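Visit report: Flambridge finishing works open day, Ultstead

The Flambridge works in Ultstead opened its dyeing and finishing departments to visitors on 2022-07-09. I went for the finishing side. The weaving shed gets most of the attention at these events, and it was closed anyway for belt replacement. Entry was free, ear protection was issued at the gate, and the route ran one way from the greige store to the inspection room.

Our guide was Umesh Saxena, process manager for wet finishing. He kept the pace steady and took questions at the end of each stop. I have left out most of the company history, which is printed on the handout.

Greige store

Cloth arrives from the weaver in rolls of 300 yards, wrapped in film, with a ticket stapled to the core. The store is kept at a fixed humidity, and rolls sit for a day before they are opened. Saxena said the rest period had been dropped at one point to save floor space and brought back after a run of uneven desizing. The rolls lie on cradles one layer deep. Stacking them flattens the lower rolls and leaves a moiré mark that survives dyeing.

Ends are joined on a floor-mounted sewing machine using a chain stitch, which can be pulled out in one motion at the far end of the process. A good seam lies flat and runs square to the selvage. A seam even slightly off square will skew the cloth for several yards on either side.

Singeing and desizing

The singeing unit is a two-burner gas model by Dreltanero. Cloth passes over both flames, face first and then back, and goes straight into a quench box. It was running on a cotton twill during our visit. The smell is close to burnt paper. Flame height is set by hand and then locked, and the operator checks the result against a black card held at a low angle.

Desizing is enzymatic. The cloth is padded with the enzyme bath, batched on a roller, wrapped, and left rotating for 16 hours. Rotation matters because liquor drains to the bottom of a stationary batch within the first hour. The test for remaining starch is a drop of iodine solution on a cut swatch. A violet scale is pinned to the wall beside the bench, and the works accepts nothing darker than the third step.

Dyehouse

The floor was wet and the route narrowed to single file. There are jigs for the heavier cloth and a pad-steam range for longer runs. Most of the talk here was about water. Incoming water is softened to a target Saxena would not give, and the rinse water from the last two boxes is sent back to the first. Heat is taken out of the drain line by a plate exchanger before the effluent goes to the balancing tank.

Somebody asked about indigo. The works does not run it. The blues on show were reactive and sulfur shades, and the sulfur ones are used where a customer wants a garment to fade with washing.

Stenter

The stenter is the longest machine on the site and the one I had come to see. It is a Joshi pin frame, fed by an overhead scray. Cloth is held by both selvages on moving chains, drawn out to width, and dried in a series of hot-air chambers. The weft straightener sits ahead of the entry. It reads the angle of the weft optically and tilts a set of bowed and straight rollers to correct it.

Overfeed was set to 2 percent. Too little, and the customer gets a cloth that shrinks lengthwise in the first wash. Too much, and it cockles along the pins. The exhaust is ducted through a heat recovery unit on the roof, which was not on the route.

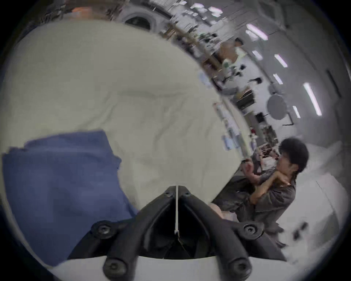 Shrinkage and edge testing are done in a small laboratory off the inspection room. Samples are cut with a template, marked with a laundry pen at fixed distances, washed and dried under standard conditions, and measured again on a flat surface. Edges are a separate question. A swatch that has been cut and not overlocked will lose yarns from the first handling, and the blue cloth on the cream fabric had the ragged, uneven top edge you would expect to see discussed at a finishing works. Fraying of this sort tells you something about yarn slippage and sett, but very little about the finish, unless a resin or softener has been applied. Softener makes it worse. Visitors were allowed to pull at the edges of a few scrap pieces and compare.

Rubbing fastness is measured dry and wet on a crockmeter. The technician, Brodie Wihongi, ran one of each on a dark sulfur shade. The dry result was good and the wet result was mediocre. He said this was normal for the class of dye and that the customer's specification allowed for it.

Inspection and packing

Finished cloth is run over a lit table at walking speed and graded on a points system. Faults are marked with a colored thread in the selvage, one thread per fault, so the cutter can find them without unrolling the cloth twice. The roll on the table measured 2,080 yards before splitting. It had been sewn up from several greige pieces, and the seams were cut out here.

Practical notes

Parking is on the gravel lot behind the boiler house. Wear closed shoes with some grip. The dyehouse section involves two flights of open-tread stairs, and there is no alternative route around them. The tour took a little under two hours. The next one is planned for June, and the weaving shed should be included if the belts are finished. Remnants are sold by weight at the gatehouse, cash only.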